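Re: [Honcombe] two arms, one table

Thérèse Fehr wrote on 15 August 2020:
> Did you ever settle on something for the arms to sort?
> I still have 12 blocks you could borrow.

Dear Thérèse, thank you, that's so kind of you! I've gone with foam letters and three plates for now, and I'm enjoying it far more than the wiring (which took me most of April).
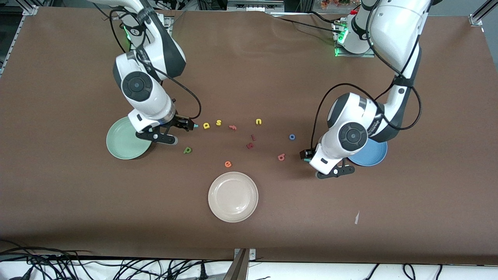

Letters out, plates still empty.

The brown cover wrinkles a little toward the top, so I may try taping it. Do keep the blocks handy, though, I'd love to try them next!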